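Unow Collection Kit Set-Up Guide
Section 4: Recording Your First Demonstrations

You've mounted the wrist camera, the fingers open and close, and the Trindance recorder shows a green link light. Now for the fun part! In this section you'll teach by doing: you guide the arm through a task, the recorder saves what the camera saw and how the arm moved, and each saved run (we call it an episode) becomes one more example for the policy to learn from.

If you haven't finished the finger calibration in Section 3, go back and do it first. Episodes recorded with uncalibrated fingers can't be fixed later.

4.1 Before you record

1. Turn on the arm and let it run its self-check.
2. Open Trindance and choose New Session.
3. Type a task name. Use plain words and keep them the same from session to session. "Pick up tagged block" and "grab block w/ tag" will be filed as two different tasks.
4. Pick your operator name from the list. Every person who guides the arm needs their own entry.
5. Check the live view. Both fingertips should show near the bottom of the picture when the gripper is open.
6. Press Lock Exposure once the lighting is the way you want it.

Note: Pale objects on pale backgrounds are great practice for a policy, but they're hard on auto exposure. Lock it every time you work with white parts. Marjorie Tindall, who wrote most of the recorder, locks it for everything, and her sessions are lovely to train on.

4.2 Recording an episode

1. Move the arm to the home pose with the Home button.
2. Place the object. Change its spot and its angle a little from the last episode.
3. Press the foot switch once. You'll hear one beep and the timer will start.
4. Guide the arm toward the object at a steady, comfortable speed.
5. Open the gripper well before you reach the object, then bring one finger down on each side.
6. Pause briefly before closing.
7. Close, lift, and carry the object to the target area.
8. Release, back away, and press the foot switch again. Two beeps mean the episode is saved.

An episode can hold up to 3000 camera frames. If you reach the limit, the recorder stops and saves what it has, marked Partial. Partial episodes stay out of training unless you add them by hand.

CAUTION: Keep your free hand away from the fingers while the arm is powered. The red stop button must be within reach of the person guiding the arm.

4.3 Working with tagged objects

The square black-and-white tags let Trindance work out where an object is compared with the camera. You don't need them for every task, but they make checking your data so much easier! Stick the tag on a flat face, smooth out any bubbles, and keep the white border whole.

During the approach, glance at the live view and see whether the tag is in sight between the fingers. A tag seen at a slant is fine. So is a bit of blur, as long as the reader keeps its lock.

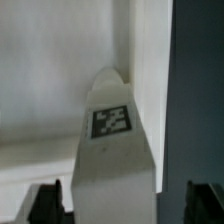 If the tag reader drops out for a moment, keep going and finish the move. The recorder bridges short gaps, and a smooth episode with one gap is worth more than a jerky one where you stopped to hunt for the tag. If it drops out on every approach, try coming in from a slightly different direction, or print the tag one size larger.

4.4 How many episodes?

Start with 12. Train on them overnight, watch what the arm does in the morning, and then record more of whatever it found hard. Inger Stougaard's team built the sample set that ships with the kit this way, and it stands at 763 episodes. Open it from Help > Sample Data and flip through a few. It's the quickest way to get a feel for good pacing.

Keep your fumbles, too. If you miss the object and recover, save the episode and tick Recovery. Only delete an episode if someone bumped the camera or the object was missing.

Next: Section 5, Reviewing and Labeling Episodes

Guide revised 9/15/26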